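How I Ended Up Weighing Everybody's Boxes
Project report, Materials and Everyday Design

Where the idea came from

I didn't plan on doing a packaging project. My first proposal was on door handles, and Consuelo Pacheco (our instructor) wrote "fine, but do you care?" in the margin. I didn't! What I did care about that week was the tower of boxes in our hallway, left over from my roommate and me both moving in during August. So I asked if I could switch, and she said yes as long as I had a real question by Thursday.

My question was: how much of a delivery box is the thing you bought, and how much is box, filler and air?

What I measured

I kept it simple. Every package that came to our apartment got weighed on the kitchen scale before I opened it, then the empty box got weighed again, then the filler. I also poured dry rice into the small boxes to get the volume, which I don't recommend unless you like sweeping. For the bigger ones I used a tape measure and multiplied like a normal person.

I gave the best ones their own write-ups. The two that got the most space in my notebook were a desk lamp from Dultberg and a set of shelf brackets from Sorkwood, mostly because they were such opposites. The lamp had molded paper pulp hugging it on all sides and hardly any room to spare. The brackets were two flat pieces of metal rolling around in a box I could have shipped a toaster in.

The lamp weighed 500 grams and its packaging weighed 280. That sounds bad until you look at the brackets, where the packaging came to 471 grams and was mostly cardboard protecting something you could drop off a roof. I had been ready to complain about the lamp, so that was a bit annoying for my first draft.

Reading the outside

Once I started looking at the printing I couldn't stop. Some boxes are covered in it (arrows, little umbrellas, wine glasses, codes) and some have next to nothing. I went through the stack and wrote down whether a plain reader, meaning my roommate, could tell what to do with the box afterward. An icon on a bottom flap got a low score from her. An actual word got a high score, even a small one, and even if the box had been turned over and she had to read it upside down.

The big Amazon box was her favorite for this. It has the curved arrow logo and the word RECYCLABLE in small capitals near it, and she read it out loud from the other side of the room like she was at the eye doctor.

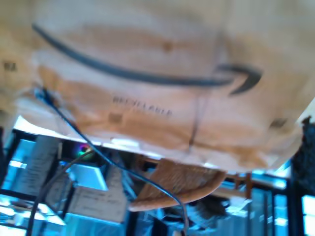

Trying to use less

The second half of the project was a redesign. I picked the Sorkwood brackets, for obvious reasons, and set out to make a mailer from one sheet of corrugated board with no tape. It took me 5 versions. The first one popped open when I set it down. The second one held, but you needed a knife to get back in, and Consuelo said that a package that fights you isn't finished. She was right but I was pretty proud of it.

Version three was where I learned about grain. Corrugated board folds nicely along the flutes and cracks when you go across them, and I had laid out the whole template the wrong way around. After I rotated it, the tab slid in and stayed put. The last two versions were just me fussing with the tab length and adding a thumb notch.

For inside the mailer I tried a folded paper insert based on one I found in an order from Toma, plus a honeycomb sleeve like the kind Erkico uses on glass jars. The honeycomb looked great and was way too thick. The folded insert won.

What I would change

My sample is whatever two people happened to order, so it leans heavily toward lamps, cables and cat food. I'd also want to test drops properly. Pushing things off the top of the fridge was fun, but I never got them to land on the same corner twice. And I wish I had written down how each box was taped, since I threw most of the tape away early on and then got interested in it in the final week.

The template for version five is in the appendix at full size. Print it at 100 percent and check which way the flutes run before you cut.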